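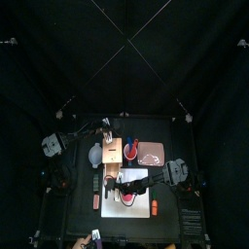
Revisión de la celda de dos brazos, línea de preparación
Planta de Flisdale, turno de mañana, miércoles
Rellena: Roxana Mosquera

Aviso para quien lea esto en la oficina: Siriporn me ha dicho que puedo escribir en los comentarios todo lo que quiera, así que luego no me vengáis con que me enrollo.

1. Parada de emergencia probada antes de arrancar
OK
La probé yo y la probó Chidubem, las dos veces con los brazos en marcha lenta. Sigue siendo dura de pulsar con los guantes gruesos. Ya lo puse en abril.

2. Luces de estado de los dos brazos
OK
Azul a un lado y naranja en la base, en los dos. Me gustaría que alguien pegara un papelito con lo que significa cada color, que los del turno de noche me lo preguntan a mí y yo me lo sé de oídas (Apinya dice que está en el manual de Sondora, página 62, pero el manual está en inglés y guardado bajo llave).

3. Mesa despejada de lo que no toca
CON COMENTARIOS
En la mesa van el cuenco, la caja de madera clara con la ranura, el vaso rosa con sus cubiertos, la bandeja rosa y la tabla blanca. Todo eso está en la hoja. La zanahoria de juguete no la he visto en ninguna hoja, y estaba de pie a la derecha de la tabla. ¿Se queda? Si se queda, apuntadla, por favor, que cada vez que reviso tengo que ir a preguntar y nadie se pone de acuerdo.

4. Cables recogidos y lejos de las pinzas
NO CONFORME
Lo más serio de hoy. Hay un cable negro fino haciendo un lazo encima de la tabla, justo debajo de la pinza derecha y alrededor de la pieza roja y rosa. Ya sé que el brazo va despacio, pero un lazo es un lazo, y un tirón te mueve la tabla entera con lo que haya encima. Pido una brida o una canaleta, lo que sea más rápido. Los dos cables que cruzan por arriba en aspa van altos y no estorban.

5. Manos fuera de la zona de trabajo
CON COMENTARIOS
A ver, aquí quiero explicarme. La norma dice que con los brazos extendidos sobre la mesa no se mete la mano, y la mano se mete, por el lado de delante y con el aparatito de la etiqueta blanca cogido. No lo pongo para señalar a nadie, ¡que yo también lo he hecho! El sitio está montado de forma que el borde de delante te llama a apoyarte. Propongo una línea pintada en ese borde y un soporte fijo fuera para el aparato.

6. Esquinas y marco de la mesa
OK
Soportes claros en su sitio, los de delante y los del fondo. Les pasé la mano a todos con la celda parada y ninguno bailaba.

7. Rótulos legibles
NO CONFORME
El texto del panel negro de la derecha es diminuto. Tassanee lleva gafas nuevas y tampoco lo lee sin agacharse. Pido copia en grande y en español.

8. Puesto del operario
CON COMENTARIOS
Cuando preparábamos a mano acababas el turno con las muñecas hechas polvo y 210 bandejas a la espalda. Ahora acabas con el cuello tieso de mirar hacia abajo. Es otro cansancio, y yo prefiero este, la verdad, pero el taburete no da para ocho horas. También os digo que antes hablábamos de mesa a mesa y ahora una está sola con la celda. Chidubem lo lleva peor que yo. Rotar cada 50 minutos, como hacen en Skotis, nos vendría de maravilla a los dos.

9. Formación del personal al día
CON COMENTARIOS
Apinya y yo, sí. Tassanee hizo la parte teórica y le falta la práctica de rearme. Mientras no la tenga, que no se quede sola en este puesto, aunque falte gente.

10. Mantenimiento por horas
PENDIENTE
La revisión grande toca a las 3000 horas y el contador lo mira Yensuk en remoto. Yo desde aquí no lo veo. ¿Me podéis mandar la cifra una vez al mes? Con un mensaje me vale.

Resultado: se puede trabajar una vez recogido el cable del punto 4. Antes no. Se lo he dicho de palabra a Siriporn a las 7:40 y ha ido ella misma a por las bridas.

Firma de quien revisa: R. Mosquera
Firma de responsable de turno: pendiente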